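Ticket 2862 - Fletilent customer help
Subject: Fold lines won't come out of cartoon tablecloth, plus cups stuck together
Product: Vasta party tablecloth, item 459, and the Illex mixed paper cup bag
Status: Open, updated by customer

Hi! Me again with the cartoon tablecloth. Your reply asked for a list of everything I've tried so far, so I'm putting it all in one message. It got long, sorry.
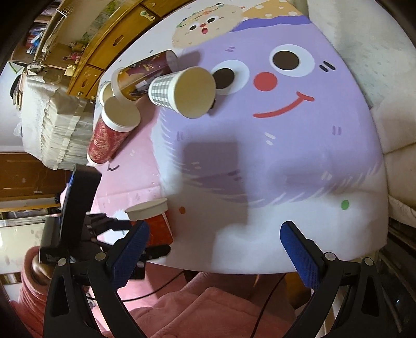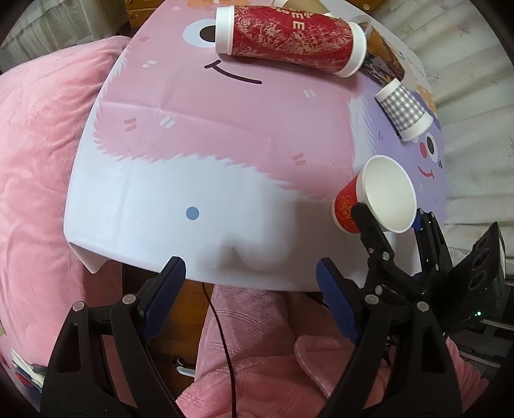 Same cloth and same table in both, with some of the cups out.

First, the creases. The cloth came folded up small, and the folds run straight across the pink furry guy. I wouldn't care that much on a plain cloth, but this one is going under the snack table for a kids' party and later it's getting used for cup games (stack them, knock them over, you know the kind of thing). A paper cup standing right on a fold line has a bit of a lean to it, and by the time you're four or five cups up it's a real lean. My kid has decided the cloth is cheating.

What I've tried, in order:

1. Left it spread out overnight with nothing on it. The small folds relaxed some. The long ones didn't budge.

2. Smoothed it with my hands from the middle out, then put big library books along the folds and went to bed. Better in the morning! I was very pleased with myself. By lunch the lines were back, maybe half as tall as before.

3. Hung it over the shower rod while I ran the hot water. Your first email suggested this one. It helped the edges more than the middle, and now the corners hang nicely, so thank you for that. The folds over the pink face are still there.

4. Hair dryer on the low setting, from the back, one small section at a time. This has worked best so far. I only did a little patch because I got nervous about the print and wanted to check with you before going any warmer. The card in the package says "do not iron" and then doesn't say a word about hair dryers.

5. Rolled it around a wrapping paper tube, print side out, and left it in the closet for two days. No difference that I could see, and then it wanted to curl up at the ends, so I had to undo that too.

So question one: is a hair dryer OK on the print side, and how warm can I go? I'd love to get the folds out of the pink part and the purple part at least, those being the faces everybody looks at.

Question two is about size. Our table is round and the cloth isn't, so the corners come down to a point past the edge. It looks cute, I don't mind it, but little kids grab corners. Do you sell the clips or weights that go with the Vasta cloths? The chat person mentioned them but I couldn't find them on the site. I tried clothespins and they slide right off our tabletop, it's too thick. Binder clips hold, but they leave a dent, and dents are sort of how we got here.

Now the cups. Your note said to file them under the same ticket, so here goes. The bag was sold as 121 mixed cups, and I have no complaint about the number or the colors - the red ones with the gold print are gorgeous and everyone fights over them. The trouble is how tightly some of them are nested. The plain white ones slide right apart. The red ones hang on to each other for dear life, and when you pull hard the rim gives before the cup does. I've bent 3 so far.

Cup things I've tried:

- Twisting while pulling. Works about every other time.
- Squeezing the outer cup gently near the bottom and then pulling straight. Much better, and a kid can do it if you show them once.
- Rolling the stuck pair back and forth on the table under my palm. Sounds silly but it loosened two pairs in a row, so that's my current favorite.
- Putting them in the freezer (my sister's idea). Nothing, except I had cold cups.

I also noticed that cups from different sets in the bag don't nest the same way. A patterned white one inside a red one comes out easily, but red in red is a struggle. Is that normal for the Illex bag, or did I get a batch that was packed too tight? If there's a looser batch I'd happily swap the unopened sleeve. The used ones I'll keep, they're going to get knocked around anyway.

A couple of things your form asked for:

Where was it stored? Hall closet, flat, nothing on top.
How long had it been folded before opening? Almost a month. We bought it in February and then the party moved.
Washed? No. Wiped once with a damp cloth after a grape incident. The color stayed put.
Other cloths on the same table? Yes, we have an older Ďurica one in the same sort of size, and its folds dropped out by themselves in an afternoon. That's partly why I figured I should write in.

UPDATE, same ticket, evening

Thanks for the quick answer! OK, so low heat from the back only, hand's width away, keep it moving. I did the whole pink section that way after dinner, then laid the books on while it cooled like you said. I think the cooling under the books was the step I'd been missing. The long fold is now a faint line that I can see if I crouch down and look across the table, and a cup stands straight on it. We got a tower up to my kid's chin before the cat came through.

I still have the purple side to do and I'll get to it tomorrow after breakfast. The cloth stays on the table overnight this time, I'm not folding it again for anything.

Please leave the ticket open for the clips and the cup sleeve. Swapping by mail is fine, and the porch is fine for drop-off, just not before 9 a.m. or the dog wakes up the whole street.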